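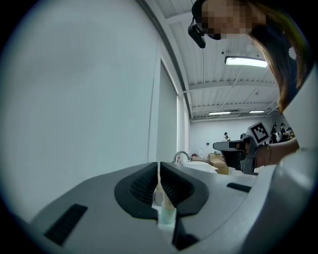
图 4-2　小件夹在两片黑色软指之间；右侧为另一把手持夹爪，顶部装有黑白标记板

Gakness 手持夹爪使用手册　第 4 章　故障与安全
2022年4月1日，星期五　Brisach 文档组

4.2　小件卡在指间怎么办（代码 161）

用 Gakness 做小件抓取的朋友，迟早会碰上这一节要讲的情况：东西夹进去了，扳机也松开了，两片软指却没有退回原位，小件就那么斜斜地嵌在指缝里，晃一晃也不掉。这时 Kerr 采集软件的状态栏会跳出代码 161，提示“指间开度与扳机位置不符”。先别着急，也先别用力扣扳机，泡杯茶的工夫就能处理好。这类故障里真正需要返修的并不多，我们收到的返修件，倒有不少是在硬掰、硬抠的时候弄坏的，实在可惜。

本节适用于装黑色软指垫的夹爪。如果您手里的是硬指版本，请看 4.3 节，拆指的顺序不一样，照着这里做会找不到卡扣。

4.2.1　为什么会卡住

软指垫的内侧有一道道的棱纹，夹东西的时候，棱纹会顺着物体的形状稍微变形，把它“抱”住。抓杯子、盒子一类个头大些的东西，松手之后软指自己就弹开了。细长的圆柱形小件却容易往下溜，一直溜到两片软指靠得最近的根部，那里缝最窄，软指也最硬，小件的下端再顶住外壳，软指就张不开了。

下面几种情形尤其常见，您可以对照一下自己的操作习惯：

- 夹的位置太深。小件应当落在指垫靠外的那一段，靠近根部的地方请尽量空出来。
- 指尖朝上时松了劲又夹紧。松的那一下，小件已经滑下去了，再夹就夹在了根部。
- 指垫上沾了胶、油或者糖水。棱纹里一旦有黏的东西，该松的时候也松不利索。
- 指垫装反了。带棱纹的一面朝里，光滑的一面朝外，换垫之后请摸一摸再开工。

注意：代码 161 只说明开度对不上，软件并不知道里面到底夹着什么。指垫边缘翻折、回位弹簧脱钩，也会报同一个代码，所以取出小件之后，后面的检查步骤请照样做完。

4.2.2　动手之前

小心：软指看着软，背后的连杆却是硬的。夹爪没有锁止之前，任何时候都不要把手指伸进两片软指中间。回位弹簧绷着劲，小件一松脱，软指会猛地弹开或者合拢，夹一下虽然未必见血，也足够疼上半天。

小心：头上戴着采集设备的朋友，请先直起身来，离夹爪远一点再动手。低头凑近去看指缝，是我们最能理解、也最想劝住您的一个动作：头发、耳机线、挂绳都可能垂进夹爪里，小件弹出来的时候也正好对着脸。长发请扎好或者收进衣领，手链、手镯若是会晃，也请顺手摘下来放进口袋。

小心：夹着的东西如果是玻璃、薄塑料，或者里头可能装有液体，请戴上手套和护目镜。看不清材质的时候，一律按会碎的来对待。

需要准备的东西不多：一根随机附送的塑料拨片，一块不掉毛的软布，一只浅托盘。拨片找不到了，可以用圆头的木棒代替，镊子、螺丝刀和小刀请不要用，它们很容易把指垫的棱纹划伤，划伤之后夹什么都会打滑，您还得再买一副新垫。

4.2.3　取出小件

1. 在 Kerr 里点“暂停”，等状态栏变成灰色。正在录的这一条不必删，软件会自动打上“中断”的记号，事后再决定留不留。

2. 如果双手各拿一把夹爪，请先把没出故障的那一把稳稳放下，标记板朝上，不要让它压着任何东西。有些朋友习惯一手举着一把、用另一把去帮忙拨，这个办法看起来省事，我们还是要请您打消念头：两把夹爪的软指互相勾住的话，麻烦就变成了双份，标记板也容易磕歪，整套标定都得重来。

3. 把扳机松到底，手指离开扳机，再将手柄侧面的锁止钮推到“锁”的一端，听到“嗒”的一声为止。没有听到声音，就退回来重新推一次。

4. 把夹爪横过来，指尖朝外，放在托盘上方。指尖不要朝着自己，也不要朝着旁边的同事。

5. 将拨片从指尖那一侧伸进去，贴着其中一片软指的内面，慢慢往里送，直到碰到小件。

6. 用拨片把这一片软指轻轻向外推，推开一点点就够了，同时让夹爪略微低头，小件多半自己就滑进托盘里了。

7. 要是它还不肯下来，换到另一片软指的那一侧再试。仍然不行，请不要加力，翻到 4.2.5 节，按拆指垫的办法来。

8. 小件出来之后，先看看它是不是完整的。有缺口或者裂纹，就要在指缝和外壳上的黑色开槽里找一找碎片，开槽里的碎片用软毛刷往外扫，不要用气枪吹，一吹就进到里面去了。

注：步骤 3 里的“锁”只锁连杆，并不断电。需要拆外壳的工作请交给服务点，本手册不介绍外壳的拆法。

4.2.4　取出之后的检查

东西拿出来了，松一口气是应该的，不过请再多留一会儿，把下面几项做完。我们在 Pledine 的试用工位上吃过一次亏：小件取出来了，代码也消了，大家高高兴兴接着录，三月里整整一个下午的数据，到了整理的时候才发现开度曲线全都偏了，只好重新来过。自那以后，这一小节就一直留在手册里。

1. 用软布蘸清水把两片指垫的内面擦一遍，顺着棱纹的方向擦，然后晾干。酒精会让软指发硬，请不要用。

2. 看指垫的边缘有没有翻折。翻进去的地方用指腹慢慢抹平就好。此时夹爪仍应保持锁止。

3. 解开锁止钮，手离开软指，空扣扳机 4 次，每次都扣到底再松到底。两片软指应当同时动、同时停，听不到“咔咔”的摩擦声。

4. 在 Kerr 里打开“设备—开度校验”，按提示松开扳机，等读数稳定。完全张开时的读数应当是 84。这个数没有单位，是软件内部的刻度，只要对得上就好，不用去量。

5. 读数差在 2 以内，点“接受”，代码 161 会自动清除。超出了，点“重新归零”再测一遍。归零之后仍然超出，说明回位弹簧可能没有挂好，请停用这一把，联系服务点。

6. 最后瞧一眼标记板。四个角都贴平了、没有松动，就可以继续。板子若是碰歪过，哪怕只是歪了一丁点，也请先做一遍第 3 章的标定再录。

小心：请不要用“忽略此代码”来跳过校验。这个选项是留给维修人员的，点过之后，软件在下次重启之前都不再检查开度，软指真卡住的时候也不会提醒您。

4.2.5　拨不出来时：拆下一侧指垫

这个办法稍微费事一些，好在用不着工具，手上有点耐心就成。

1. 确认夹爪已经锁止，平放在托盘里，请旁边的人不要碰扳机。

2. 找到指垫背面靠近根部的卡扣，用拇指按住，另一只手捏着指垫较厚的外沿，往指尖方向慢慢抽。头一回拆会觉得紧，来回轻轻摇几下就松了。

3. 只拆一侧。两侧都拆下来，连杆没有东西撑着，回装时位置容易对不准。

4. 取走小件，把指垫沿原来的方向推回去，直到卡扣弹起。轻轻拽一下，拽不动才算装好。

5. 回到 4.2.4 节，从头做一遍检查。拆过指垫的夹爪，开度校验一定要做“重新归零”。

注：指垫拆下来以后，若是看到根部有发白的折痕，请直接换新。带着折痕的指垫还能用一阵子，只是往后会越来越容易卡，您也会越来越熟悉这一节的内容，那可不是我们希望的。

4.2.6　平时怎么少卡几次

夹细长小件时，让它横在两指之间，别顺着指缝竖着放，竖着最容易溜到根部。非竖着夹不可的动作，请把指尖稍稍放低，不要朝天举着。

夹住之后如果觉得位置不好，先把小件放回台面再重新夹，不要在半空中松一下、紧一下地调整。录出来的数据会多一个放下的动作，没有关系，整理的时候可以剪掉。

每次收工时擦一遍指垫，比出了故障再擦要轻松得多。擦完让两片软指自然张开着存放，别在中间夹布、夹纸，时间长了指垫会记住那个形状。

多人同时在一间屋子里采集的话，请事先说好，谁的夹爪报了代码就出声讲一句，旁人好让开一步，也免得有人好心伸手过来帮忙抠。

4.2.7　什么时候该停用

遇到下面任何一种情况，请把夹爪锁止、装回箱子，贴上停用标签，再与 Brisach 服务点联系：

- 锁止钮推到底也没有声音，或者锁上之后软指还能动；
- 外壳的开槽里掉进了东西，刷不出来；
- 手柄发烫，或者闻到焦味；
- 有液体流进了指根以下的位置；
- 同一把夹爪，换过指垫以后仍然反复出现代码 161。

寄回时请把卡住过的小件一并装在小袋里，或者写明它的样子和大小，服务点的同事找起原因来会快很多。指垫也请留在夹爪上，不必拆下来另包。

相关章节
3.1　标记板的安装与标定
3.4　在 Kerr 中设置左右手夹爪
4.1　状态栏代码一览
4.3　硬指版本的卡滞处理
4.5　更换回位弹簧（仅限服务点）
附录 B　指垫型号与订购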